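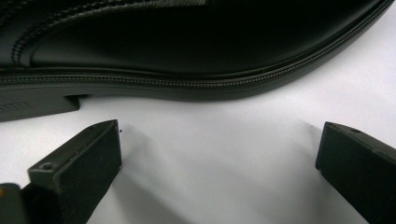 件名: Re: [musari-users] 指の交換後、閉じ位置が片側にずれる

ヤニェスさん、みなさん、こんばんは。

返事が遅くなってすみません。うちのセルもちょうど先週から同じところを触っていて、書くなら最後まで片付けてからにしようと思っていたら、メールが受信箱の底のほうまで沈んでいました。

Abelardo Yáñez さん wrote:
> Musari セルのグリッパ(Tarkia の平行二本指です)の指を新しいものに交換しました。
> 交換自体はマニュアル通りで、空で開閉させるかぎりきれいに動きます。
> ところが靴を掴ませると、閉じ切る直前に靴が左へ押されます。右の指が先に
> 当たっているように見えます。ひどいときはそのまま 3499 が出て止まります。
> 原点は取り直しました。ツールの登録もやり直しました。
> 柔らかいスニーカーだと気にならず、革靴だとほぼ必ず出ます。
> 同じ症状の方、どこから見ればいいか教えていただけないでしょうか。
> あと、革靴の場合、みなさんはどこを掴ませていますか。

まず 3499 ですが、うちの環境(コントローラは Irwood の古いほう)でも同じ番号が出ます。意味は把持幅の不一致で、閉じたはずの幅と実際の幅が合わないよ、というやつですね。これが出ると皆さんグリッパのモーターを疑うんですが、私の経験ではモーターだったことはまだ一度もないです。だいたい指の取り付けか、教示のほうです。ヤニェスさんの症状を読むかぎり、両方がちょっとずつ、という気がします(うちがそうでした)。

以下、うちでやった順に書きます。長いです。お茶でも飲みながらどうぞ。

■指の取り付け

原点より先に、指のねじを見てください。交換のときに片側を本締めしてからもう片側に移りましたか? 私はやりました。普通やりますよね、順番に。でもあのベース、片側を本締めするとキャリッジがわずかに引っ張られて、そのままもう片側を締めると左右の先端が揃わないんです。空打ちでは絶対に分かりません。指同士が当たるところまで閉じれば自分で馴染んでしまうので。

なので、両方とも仮締め、電源を落として手で閉じて先端を合わせ、合わせたまま少しずつ交互に締める。これでうちは先端の食い違いが目で見えないところまで来ました。手で閉じるときは、必ずブレーキ解除の手順を踏んでからにしてください。力でねじ伏せるとギアがかわいそうです。

それと、ねじ穴の座ぐりを覗いてみてください。うちの片方は、前に塗ったねじ止め剤のかすが底に残っていて、ねじの頭がほんのちょっと浮いていました。爪楊枝でほじったらぽろっと取れました。これに半日使ったと思うと悲しい……。新しい指だから穴はきれいなはず、と思い込んでいたんですが、ねじのほうを使い回していたので、かすはねじにくっついて引っ越してきたわけです。ねじも新品にするのがいいです。

先端の角も触ってみてください。機械加工の返りが残っていると革に線が入ります。うちは細かい紙やすりで一回なでただけですが、やるなら必ずグリッパから外してからで。粉がガイドに入ると別の相談メールを書くことになります。

■原点とツールの登録

原点を取り直したとのことですが、順番はどうでしたか。指の合わせ→原点→ツール登録、の順です。原点→指の合わせ直し、になると原点はもう一度です。私は三回やりました(一回目は忘れていて、二回目は途中で電話が鳴って自信がなくなったため)。

ツール登録の中心点は、古い指のときの値をそのまま流用しないほうがいいです。Valdebenito の現場で使っている予備の指をうちで借りたことがあるんですが、同じ図面のはずなのに先端が 2 ミリ長かったんです。図面の版が違ったらしい。スニーカーなら指の先が 2 ミリ深く入ろうがむにゅっと受けてくれますが、革靴はコバのところが硬いので、そのまま力になって返ってきます。「柔らかい靴だと出ない、革靴だと出る」という話を読んで、真っ先にこれを思い出しました。ノギスで古い指と新しい指、両方測ってみてください。古い指、まだ捨ててないですよね?

■どこを掴ませるか

ここが一番書きたかったところです! うちも最初は踵を掴ませていました。四角くてしっかりしているし、教示も楽なので。ただ踵だけで持つと、つま先側の重さで靴がおじぎをするんですよね。持ち上げた瞬間にくいっと傾いて、置くときにつま先から着く。革底の靴だとそこで滑って、次の工程のカメラが「靴がありません」と言い出します。あるのに。

今は、接近のときに踵と土踏まずの境目あたりを左の指の目安にして、右の指は土踏まずの前寄り、底がまた上がり始める手前に向けています。靴は作業面に立てたまま、側面から近づける形です。ここだと、底の曲線の真ん中が左右の指の間に来るので、ずれたときに人間の目で見てすぐ分かるんです。画面の中で踵の段が左の指の先からどれだけ離れているか、それだけ見ていればいい。数字を追うより早いです。

接近の最後は遅くしてください。うちは速度の上書きを 20 にしています。パーセントです。もっと速くても平気な日もあるんですが、平気じゃない日に限って見学者がいます。

で、ヤニェスさんの「靴が左へ押される」ですが、指の長さと取り付けを直しても残る場合、靴に対する手首の角度を疑ってください。靴の側面は平らに見えて、甲のほうへ膨らんでいますし、コバは細いところと張り出したところがあります。コバに沿って糸目がずっと回っているような靴だと、その縁に片方の指だけ先に乗ることがあるんです。革のほうに当たる前に縁で止まってしまう。そうすると閉じる動きがまるごと靴を押す動きになります。手首をほんの少し回してやるだけで、両方が同時に当たるようになりました。

見分け方は簡単で、薄い紙を一枚ずつ指と靴の間に入れて、ゆっくり閉じて、両方の紙が同じくらいの抵抗で引き抜けなくなるかどうか。コピー用紙だと厚すぎるので、うちはレシートを使っています。片方がするする抜けるなら、まだ片当たりです。これをやるときはくれぐれも手動モードで、非常停止を誰かに持ってもらって。一人でやらないでくださいね。私は昔一人でやって、怪我こそしませんでしたが、上の人にものすごく怒られました。

■力の設定

3499 がどうしても消えないとき、閾値を広げたくなると思います。気持ちはよく分かります。ただ、広げると今度は本当に滑ったときに止まってくれません。うちは一度それで黒い革靴を作業面の上でずるずる引きずって、甲の横に見事な擦り傷をつけました。飾りの縫い目のすぐ下です。靴クリームで隠そうとして余計に目立ちました。あの靴は今もテスト用として現役です。傷がついているほうが向きを間違えなくて便利、と言い張っています。

広げるより、把持の目標幅を靴ごとに持たせたほうがいいです。Irwood のコントローラなら、ワーク番号に紐づけて幅の表を持てるはずです(新しいほうは画面が違うそうなので、メニュー名は書かないでおきます。どなたか補足お願いします)。うちの表は、靴の種類ごとに一行、左右で分けていません。分けようとしたんですが、管理しきれなくてやめました。

■作業面

地味ですけど、作業面も拭いてください。うちは白い面なので、ちょっとした粒でもすぐ目につきます。黒い靴を続けて流していると、いつの間にか細かい粒が落ちているんですよね。ほとんどは害がないんですが、踵の下に入ると靴の姿勢がわずかに変わって、指の当たる高さも変わります。一度だけ、それが原因で朝は調子がよくて昼からだめ、という気持ち悪いずれ方をしました。犯人が分かるまで私は照明のせいだと信じていて、蛍光灯まで替えてもらいました。ごめんなさい。

今は 20 足ごとに乾いた布でひと拭き。アルコールは使っていません。前に使ったら面がしっとりして、そのあと靴が滑るようになったので、うちでは禁止になりました。ほかの方の現場で平気だったら教えてください。

あと照明つながりで言うと、つやのある黒い革は光の筋が出ます。位置の検出を靴の輪郭に頼っている方は、筋のほうを縁と間違えていないか、一度検出結果を重ねて見たほうがいいです。うちは底側の縁を使うように変えたら、だいぶ落ち着きました。甲のほうは型ごとに飾りが違いすぎて、追いかけるときりがないです。

■確認のしかた

調整が終わったら、うちでは同じ靴で 200 回、掴んで離してを回します。持ち上げは低く、置く場所は同じ。終わったときに靴が最初の位置からどちらへ動いているかを見ます。作業面に鉛筆で踵の角の印をつけておくだけです。左に寄っていれば右が先に当たっている、右に寄っていればその逆。回数が少ないと、ずれているのか気のせいなのか分からなくて、帰り道にずっと悩むことになります。

今回うちのは、指を合わせ直して、先端の長さを入れ直して、手首を少し回して、そこまでやってから 200 回を通して 3499 は出ませんでした。印からのずれも、鉛筆の線の太さに隠れるくらい。ただ、これは短靴の話で、ブーツはまだ試していません。ブーツは筒が倒れてくるのでたぶん別の苦労があります。Tarkia の長いほうの指を使っている方がいたら、ブーツのときの手首の角度、ぜひ聞きたいです。

それからもうひとつ、忘れないうちに。終わったら 2 日後くらいに、ねじをもう一度見てください。うちは新しいねじに替えたあと、片側だけ少し緩んでいました。緩み止めが固まる前に動かし始めたのが悪かったみたいで、それ以来、締めたら一晩置くことにしています。合いマークを白いペンで入れておくと、覗くだけで済むので楽ですよ。

ヤニェスさん、もしよければ、紙のテストの結果と、新旧の指の長さの差を教えてください。差がゼロだったら私の推理は外れなので、そのときは一緒に考え直しましょう。Valdebenito の人にも図面の版のことは聞いてみます。前に聞いたときは「新しいのが正しい」と言われたんですが、どっちが新しいのかを聞きそびれました。

長々と失礼しました。

追伸
幅の表のひな形、欲しい方がいたら送ります。ただの表計算のファイルで、列の名前が変なのは私の趣味なので、好きに変えてください。五月の集まりに来られる方は、そのときに直接でも大丈夫です。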